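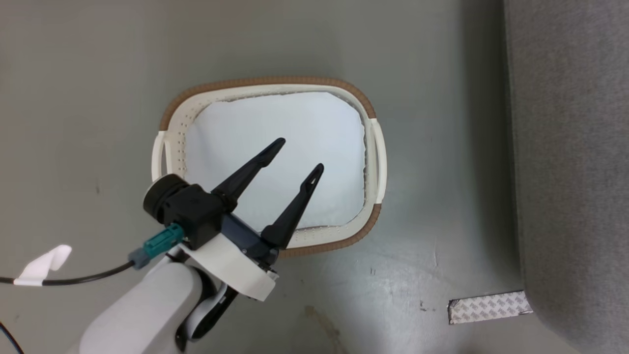 # Chapter 6: Washing and Caring for Fabrics

Every fabric begins as a fiber, and the fiber decides most of what happens to it in the wash. Cotton and linen come from plants. They take up a lot of water, stand up well to heat, and can be scrubbed. Wool comes from animals. Its fibers are covered with tiny scales that lock together when they are heated and rubbed, and a sweater treated this way shrinks and turns stiff. Polyester and nylon are made in factories. They dry quickly but hold on to oily stains.

In this chapter you will learn how to:

- read a care label
- sort clothes by color, fiber, and amount of soil
- choose a water temperature and a detergent
- treat common stains before washing
- dry, fold, and store finished items

**Key terms:** fiber, detergent, surfactant, hard water, colorfast, pilling

## 6.1 What Water Does and What Soap Does

Water alone removes sugar, salt, sweat, and loose dust. It does not remove grease. Soap and detergent contain surfactants, long molecules with one end that is drawn to water and another that is drawn to oil. The oily end attaches to the grease, and the rinse water carries both away.

Hard water contains dissolved calcium and magnesium. In the hill town of Iltitz, where the wells are cut into limestone, Damilola Usman ran a small laundry that served 11 guesthouses. Her towels came out gray and rough until she switched from bar soap to a detergent made for hard water. Soap combines with calcium to form a scum that stays in the cloth, while most detergents do not.

**Before you read on:** Find the care labels on 5 items of your own clothing. Write down the fiber content and the highest washing temperature given for each. You will need this list again in Section 6.2.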